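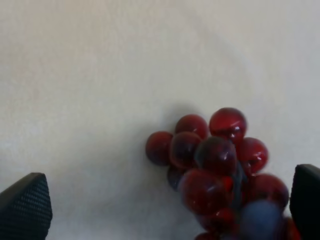

Kann der schon den Tisch abräumen?

8/8/24

Kurz getippt, Zug geht gleich. Die Frage kommt bei jedem Familienessen, inzwischen auch von der Nachbarin: wann kommt denn nun der Roboter, der die Küche macht. Meine Antwort seit Jahren: weiß nicht. Später. Spülmaschine habt ihr doch schon.

War jetzt zwei Tage in Tostholm, bei Chaminda Dewan, der dort bei Trumo an Greifern arbeitet. Kleine Firma, Kaffee schlecht, Leute nett. Eigentlich wollte ich nur übers Einräumen von Regalen schreiben, daraus wird ein eigener Beitrag, vermutlich im September. Hängen geblieben bin ich an den Trauben.

Kunsttrauben, rot, durchscheinend, glänzend wie Bonbons. Liegen auf hellem Stoff und sollen da weg. Klingt nach nix. Aber so ein Ding hat keine richtige Seite. Wo fasst man das an? Ich würde einfach hinlangen, von oben, fertig. Zwei schwarze Finger müssen sich erst mal so hinstellen, dass links und rechts was zum Drücken ist. Steht der eine schon fast an der Beere und der andere noch weit weg, dann schiebt man die Rebe im Zweifel bloß über den Stoff. Oder zieht den Stoff mit. Dazu der Glanz, überall kleine weiße Lichtpunkte, und dazwischen fast schwarze Stellen, wo sich die Beeren gegenseitig verschatten. Für eine Kamera ganz dicht dran kein Vergnügen, sagt Chaminda. Glaub ich ihm.

Und das ist ja noch Plastikobst. Echte Trauben platzen. Echte Trauben fallen vom Stiel und rollen unter den Herd, da liegt bei mir bestimmt noch eine vom letzten Jahr.

Er hat mir seine Strichliste gezeigt. 125 Versuche mit verschiedenem Kram, davon 71 sauber abgelegt. Der Rest verrutscht, fallen gelassen oder abgebrochen. Fand ich erst mau, dann doch ganz ordentlich. Meine Kinder kommen beim Tischabräumen nicht auf die Quote. Nur: vier Leute standen dabei und haben aufgepasst. In meiner Küche steht keiner, der aufpasst.

In der Werkstatt sieht es anders aus. Rosine Masson (Brunet, die machen Verpackungen) hat mir am Telefon erzählt, dass bei ihnen eine Anlage immer denselben Karton greift, schafft so etwa 755 pro Schicht, keiner guckt mehr hin. Gleicher Karton, gleiche Stelle, gleiches Licht. Das geht längst. Sobald aber jemand einen zerdrückten Karton dazwischen legt, steht das Band und sie läuft hin.

Also Haushalt: nein, noch nicht. Einzelne Handgriffe ja, mit Geduld. Ein Frühstückstisch mit Krümeln, halbem Ei und einer Serviette, die im Honig klebt? Da seh ich schwarz für die nächsten paar Jahre. Wäsche zusammenlegen wär mir eh wichtger als Obst. Hab Chaminda gefragt, er hat nur gelacht und was von Socken gemurmelt.

Wer selber so ein Ding rumstehen hat oder damit arbeitet, schreibt mir bitte in die Kommentare, was es bei euch wirklich erledigt. Keine Saugroboter, die kenn ich, meiner hängt am Teppich fest.

Nächstes Mal dann die Regale und vieleicht noch was zu Vumirton, falls die sich endlich mal zurückmelden. Muss los.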